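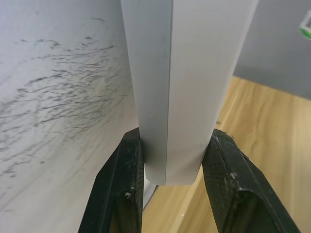 Ticket 1309, Skosus evidence tracking, barcode labels not scanning at intake. Hi Maite, thank you for being so patient with us on Saturday, I know the property room was busy and the last thing you needed was a scanner that beeps and does nothing. I've read through everything you sent and I think we have two separate problems. The first one is the easy one, and it's about where the label goes. On a long, squared-off item like the white bar, with two flat faces meeting at a sharp edge, the whole label has to sit on one face. If it folds over that edge the scanner only gets half the code, and Skosus shows "item not found" even though the item is in there and perfectly fine.

The second problem took me longer. You mentioned that the sealed drug bags from the highway stop wouldn't scan either, and those labels were nice and flat, so I asked Telmo Paredes to pull the print log. He found that 29 labels went out with the old county prefix. All of them came from the printer by the back counter, and none from the one at the front window. The back printer was still using the template from before the January update – my fault, I should have checked both when I was on the phone with Euan.

What I'd like you to try, when you get a quiet moment:

Open Skosus on the back counter computer and go to Settings, then Labels.
Change the template from Intake Old to Intake Standard.
Set the print scale to 100 percent (it was at 92 on Telmo's screen, which squeezes the bars together).
Print one test label and scan it before you do any more.

Please don't peel the old labels off the sealed bags! Put the new one next to the old one and add a note in the custody history saying "relabeled, ticket 1309" with your initials. Trinidad Pacheco in the prosecutor's office told me she is happy with that wording.

Update, 4:40 p.m.
Maite called back. Test label scanned the first time, and she has redone 12 of the bags so far with no errors. The rest are waiting for Euan Drummond, who has the other key to the locker.

Status: waiting on customer. I'm leaving this open until the last bags are done, and Misaki Okabe has the ticket while I'm out.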